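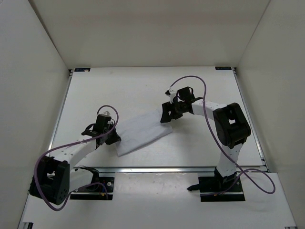

Rocío Zúñiga
Contributing reviewer, bench automation

Review: Workari two-arm table cell, seen at the Brallex open day, 06/12/2019

Brallex opened its demo floor to trade visitors for one afternoon, and the Workari cell had the longest slot on the schedule. The unit is a pair of small arms sharing one white table with plain walls on three sides. The task on show was cloth handling. I had 20 minutes with it and two more short looks between groups.

Build first. Both arms use black joints and white links and stand on black base plates at the front. Metal rails run along the sides and front of the table. The mounting looks sound. I leaned on the front rail and felt no play, though a hand test proves little.

Cabling is the weak point. Each arm carries a purple cable on the outside, looped over the gripper and back past the elbow. The loops are generous, so strain at the joints should be low, but an external loop of that size will eventually catch on something. Ashwin Achari, who ran the demonstration for Workari, said a clipped routing kit is due in April. I would wait for it.

With a single cloth flat on the table and a gripper at each end, the cell lifted, turned and set it down in 15 of the attempts I watched before the break. Two failed on pickup, both at a corner that had folded under. Recovery was manual. An operator flattened the cloth and pressed resume.

The fingers are dark and taper to blunt tips. That suits fabric better than a square jaw, in my view. Wear is already visible along the ridges, so ask for the price of spares before ordering.
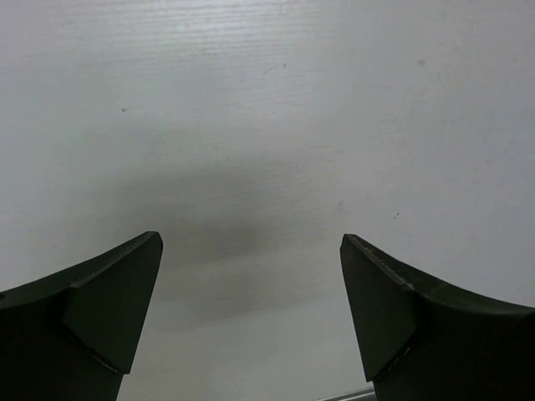

Wrist view, both fingertips over the bare table.

The wrist camera gives a usable view of both tips. The tabletop shows a soft reflection and a broad shadow, plus small specks and scratches. Achari said the software ignores marks of that size. I had no means of checking this. White cloth on a pale surface is a hard case for contrast, and I would have liked to see a darker cloth as well.

Noise was low enough for normal speech. Setup time was not demonstrated.

Good: stable table, sensible finger shape, clear wrist view.
Less good: exposed cables, manual recovery, no price list on the day.

Worth a second visit if you handle small flat textiles. For rigid parts, the Husar cell two bays down was faster and needs less floor space.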